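By the time the second pot of tea has come, Janka Beneš has drawn three different graspable pipes on the back of her notebook and crossed out two. She leads planning software at Zostum, and she talks about handles the way other people talk about their gardens, fondly and for a good long while.

"Shiny metal against pale stone, that's my whole August," she says, laughing. "The depth estimate wanders, and the planner believes it – poor thing, it believes everything!"

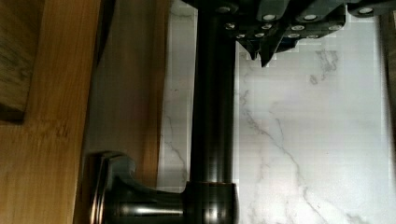 Wrist camera view with a dark metal fixture, wood and marble-patterned tile.

Her answer was to let the planner carry its doubts along. It now samples 100 candidate approaches, throws out any that pass too near a wall, and asks for a second look when the rest disagree. The replanning step takes 29 milliseconds, down from 700, and she is plainly proud of that.

"I'd still like it to ask sooner," she adds, reaching for the pot again.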